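Do foam letters teach anybody anything?

Jun 4, 2018

I bought the foam letters because I was tired, and because the package promised "early literacy through play" in a typeface I found soothing. They cost less than lunch. I've now lived with them for 90 days and I have opinions.

My daughter is three and a half. She knows the first letter of her name, she knows "o" because it's a circle, and she knows the golden M for reasons you can guess. According to the leaflet that came in the Celtby bag, she should by this point be "forming sound associations." What she has formed is an association between the letter "s" and the gap under the refrigerator, where it now lives.

The leaflet also suggests a game. You scatter a few letters on the table, you put a plate next to them, and you call out a sound. The child finds the letter and "serves" it. There's a longer version with two plates and a timer that I refuse to discuss.

I was ready to hate this. I don't like things that dress up a chore as a party, and I have a long-standing grudge against any toy that comes with instructions for the parent. But we were on day three of rain, so I got out a white plate, dumped a handful of lowercase letters on the table and said "eh."

She said "eh" back. Then she asked what was for dinner, on account of the plate.
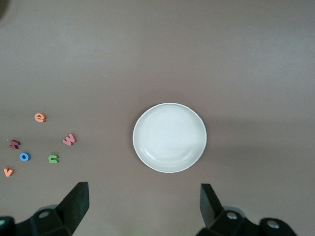 Petro Zhuravel wrote to me after my last post on this and said the plate is the only part that works. Take away the plate, he said, and you have a pile of foam; put it there and the kid has a job to do. His two boys played the serving game for a whole winter and would fight over who got to hand him the "k." He added that neither of them read a day earlier than their cousins, who had no letters at all, only a grandmother with a newspaper.

I've thought about that grandmother quite a bit.

So let me try to be fair. The good points first. Foam is quiet. If you've ever owned the wooden kind and had a tantrum in a room with a tile floor, you know what that's worth. They're easy to grab, they float in the tub, and they don't hurt much underfoot. Lowercase is the right choice too, and I'll give Celtby credit there, because most of what a kid sees in a book is lowercase and half the sets in the store are all capitals.

Now the rest. The letters have no front. Flip a "b" and it's a "d," turn it and it's a "p" or a "q," and it's foam all the way through so nothing tells you which side is up. I've seen her hold up a "w" with great pride and call it "m," and from where she was sitting she was correct. I didn't know what to say. I said "good job," and then I felt like a fraud for the rest of the afternoon.

The colors bother me as well. She'll find the orange one every time. Ask her for "e" and she looks for orange, because the "e" is orange, and she's no fool. Is that reading? I showed her a black "e" in a library book and she looked at me like I'd changed the rules. If I were in charge of making these I'd do every letter in one color, and I'd sell 27 bags and go broke.

I did try the other approach for a week, the Biritz cards that my sister swears by. They're fine. They bend. She liked the one with the walrus.

Kyrylo Tkachuk asked in the comments whether I was going to do a "proper test," with before and after. No, I'm not. I have one kid and no patience, and she'd have learned some letters over the same stretch anyway just by being three. That's my problem with every glowing review I've read of these things. Somebody's kid turned four and the foam got the credit.

We still get them out. It's mostly her idea, and the sounds part has fallen away. She picks the ones she wants, lines them up near the plate, gives me "soup," and I have to eat it and say whether it needs salt. Last night it needed salt. The "s" is still under the refrigerator and I'll go after it with a coat hanger this weekend, if I can find one that isn't plastic.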